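Nustent Quiet Key Keyboard Mat: three weeks in

Posted Sep 13, 2025

I did not want to like or dislike this thing, I wanted it to be cheap and stay put. It is a desk mat. You lay it down, the keyboard goes on it, and according to the sleeve it comes in you will "hear the difference from the first letter." I have typed a great many letters on it now and I have some doubts.

First, what you get. The Nustent is a flat gray felt rectangle with a thin rubbery backing, rolled up in a cardboard tube. It cost me 23 dollars. There is a smaller size for 21, and I can't think who would choose it for the sake of two dollars, as it's too short for a keyboard with a number pad. The product page shows it only with a small keyboard on it. Read the measurements before you order.

The roll is a problem. Mine had been in its tube long enough to develop opinions, and both short ends curled up for four days. I tried it upside down under a stack of phone books (yes, I still have phone books) and then under my grandfather's dictionary, the 1935 printing, which weighs as much as a small dog. The left end gave in. The right end still lifts a little in dry weather. The instructions say to "allow the mat to relax overnight."

Now the noise. My complaint in the first place was that my typing can be heard in the next room, where my wife reads. We ran the obvious test. She sat in her chair with a book, I typed the same paragraph with the mat and without it, in an order she didn't know, and she told me which was louder. She got it right a bit more than half the time. When I asked what she was listening for, she said the space bar, which loses some of its thump on felt. The other keys sounded the same to her and they sound the same to me. Most of the clatter in a keyboard comes from the keys themselves, and a mat underneath can't do much about that.

I wrote to the seller, Plindemcombe, to ask where the claim of "up to half the noise" came from. The reply was polite and signed Jarmo Pitkänen. He said the figure was measured on a hollow metal desk with a heavy typist. I don't have a hollow metal desk. I suspect most buyers don't. To his credit he answered in a day and offered me a refund, and I would have taken it if the return postage hadn't been mine to pay.

As for the claim that it is good for 4000 hours of use, I can't check it and neither can you. What I can say is that the felt has already gone fuzzy where my wrists rest, and it picks up crumbs and cat hair and does not give them back. A lint roller helps. A damp cloth makes it worse. The Porero mat I had at my last job was a smooth wipeable thing, ugly as a placemat, and it took coffee, soup and a leaking pen without showing any of it.

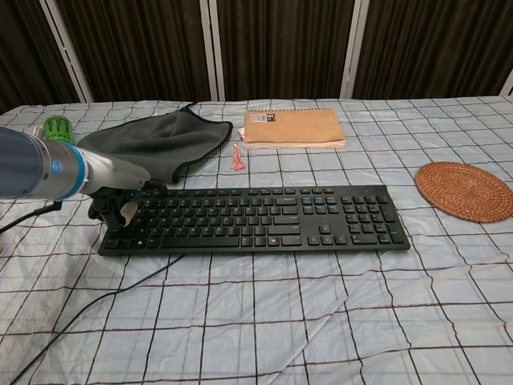 Grip is where the Nustent does better than I thought it would. The backing holds on a painted desk and on bare wood, and the keyboard no longer creeps away from me over the course of an afternoon. If creeping is your trouble, that may be worth the money — though four stick-on rubber feet from the hardware store would do the same job for the price of a sandwich.

I also borrowed a cork mat made by Savolainen from a neighbor for a weekend. It lies flat straight out of the box. It was no quieter, and it smelled like a bulletin board, but crumbs brushed off it and I liked the look. It costs more than the Nustent, so I can't call it a bargain either.

Good points: stays where you put it, softer on the wrists than a bare desk, seller writes back.

Bad points: curls, sheds, collects everything, and barely touches the noise it was bought to fix.

Two stars out of five. I have kept it because it's here and the desk is cold in the morning without it. My wife has started closing the door.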